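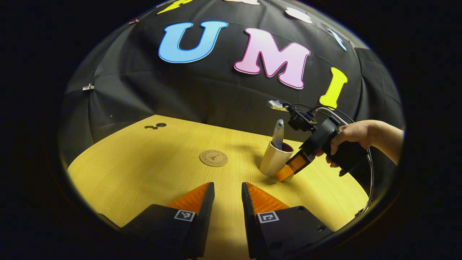

The letters U, M and I on the black cloth, with the table in front.

2025-02-04

Long one today, so put the kettle on. I've finally got through the second wave of bedtime diaries from the Nuvell families and I want to get my thoughts down while they're still fresh, even if half of this ends up being repeated when we all sit down together.

We have 485 households signed up, and 354 of them have now sent back both the October diary and this one. I'm really pleased with that! Anyone who has tried to get a tired parent to write down, every evening for a fortnight, when the light went out and when the child actually went quiet will know what we've asked of people. Some of the margins are lovely. There are notes about lost rabbits and sore teeth and a grandmother who lets everyone stay up, and I do wish we had a proper way of coding them. For now I've put a tick in the "comments" column and left it at that.

The muddle I spent most of the morning on is the word "asleep". Our form says "time child fell asleep", and in the Grakel group parents have nearly all written the time they left the bedroom. In the Rebelo group they seem to have gone back and checked, so their times run later. I very nearly had us down as finding a difference between the two towns (I'd got as far as drawing the graph, and felt quite excited about it for as long as a cup of tea lasts) before I went back to the instruction sheets and saw that the wording had been changed for Rebelo at the printing stage. So please don't compare the two groups on that column. Bedtime itself is fine, as are waking time and night waking, as far as I can tell.

What I'd like to do is ring a small batch of Grakel parents, 40 would be plenty, and simply ask what they meant. If most of them say "when I shut the door" we can treat it as lights out and keep the data. If it's a mixture then I think we have to drop the column for that group, and I'd sooner know now than in the middle of writing up.

Reading at bedtime: still very early, and I haven't adjusted for age yet, so take this gently. Children who had a story most nights went to bed a little earlier, but they didn't sleep noticeably longer, and the early bedtimes were mostly in the youngest ones anyway. My guess is that age will swallow the lot.

The Pritik scoring sheet for daytime mood is giving me trouble again. Item 2 is still printed with the scale running the wrong way round, so anyone entering by hand needs to flip it. I've flipped everything up to the end of the blue folder and pencilled a small F in the corner of each sheet. No F means it hasn't been done. Please don't flip mine back!

Still to do: the phone script for Grakel, a fresh copy of the Rebelo instructions for the file, and the last of the green folder, which I'll start on after lunch tomorrow.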